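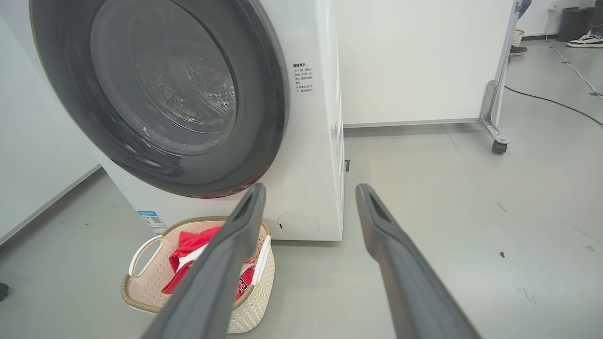

Reading time: 3 minutes

Dyeing Cloth at Home: Your Questions Answered

By Lesego Visser
Updated 2021-06-16

I get so many lovely questions about dyeing with kitchen scraps and garden plants, and I love answering them, so I've finally put them all on one page. If you've never dyed so much as a handkerchief, start at the top. If you're already up to your elbows in onion skins, skip down to the part on fading.

What plants are good for a first try?

Yellow onion skins, every time! They give a strong golden orange, they cost nothing, and they're very forgiving. Ask at your grocery store if you can clear out the loose skins from the bottom of the onion bin. Avocado pits are my second choice. They give a soft dusty pink that surprises people who expect green. Black tea works too, if you like tans and warm browns.

Can I use beets or red cabbage?

You can, and you'll have fun, but the color won't stay. Beet pink looks gorgeous in the pot and is mostly gone after a wash or two. Red cabbage can give blues and purples that shift if you so much as spill lemon juice on them. I do cabbage with my niece every November and we treat it as a science afternoon.

Which fabrics take color best?

Wool and silk are the easiest. Cotton and linen will do well with more prep. Polyester won't take plant dye in any way worth your time, and blends come out pale and patchy. Check the thread too - many cotton shirts are sewn with polyester, so you'll end up with white stitching. I happen to like that look.

Do I have to wash new fabric first?

Yes, please do. New cloth comes with oils and finishes on it that block the dye, and you won't see them until you have a big pale blotch in the middle of your scarf. Wash cotton hot with a plain soap and no softener. Wool needs a cool, gentle soak by hand, with no rubbing.

What is a mordant, and do I need one?

A mordant is something that helps the color hold on to the fiber. The common one is alum, sold by dye suppliers. Onion skins and tea will color wool without it, but alum makes most colors brighter and helps them last. Weigh your fabric dry, follow the amounts on the package, and let the cloth soak overnight if you can. Wear a dust mask when you're spooning out powder.

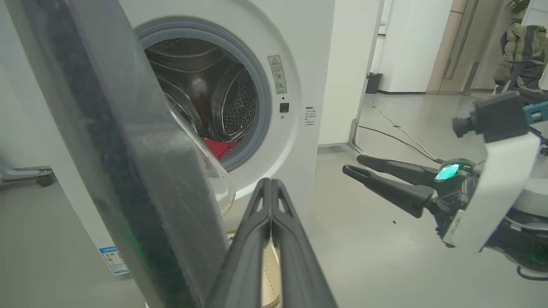

Once the cloth has had its soak, you can go straight to the dye pot or dry it and save it for another day. I keep a stack of treated cotton squares in the closet with paper tags pinned on, and it's such a treat to have them ready when a neighbor turns up with a bag of marigolds.

How much plant material should I use?

For fresh flowers, I use the same weight as the fabric, sometimes double. Onion skins are so strong that half the weight is plenty. My notes for the tablecloth I made for Karabo Msimang say 70 grams of skins for the first small test piece, and that was already brighter than she wanted!

Can I use my soup pot?

Please don't. Keep a pot, a spoon and a strainer just for dyeing, even if you only use food scraps. Thrift stores are full of big old pots. Stainless steel won't change your color. Iron will make everything darker and moodier, and it's great when you want it.

Why did my color come out different from last time?

Water, mostly. The tap water in Mollport is hard and turns my avocado pinks toward rust. I took the same pits to my sister's place in Dastdale and got a clear, peachy pink. The season matters, and so does how long you simmer. Write everything down and staple a snip of the cloth to the page. I have 21 notebook pages on goldenrod alone and I'm still finding new yellows.

How do I keep it from fading?

Keep it out of strong sun, wash it cool with a mild soap that has no bleach or brighteners, and dry it in the shade. Wash it by itself the first few times. Even so, plant colors soften as the years go by. You can always dye the piece again, and the second layer is often richer than the first.

Where do I pour the leftover dye?

Plain onion or tea water goes down my drain with lots of running water. For baths with alum, check your local rules first, especially if you have a septic tank.

Can I send you a picture of what I made?

Oh, yes! I want to see all of it, the muddy ones too. Tell me the plant, the fabric and the town your water came from.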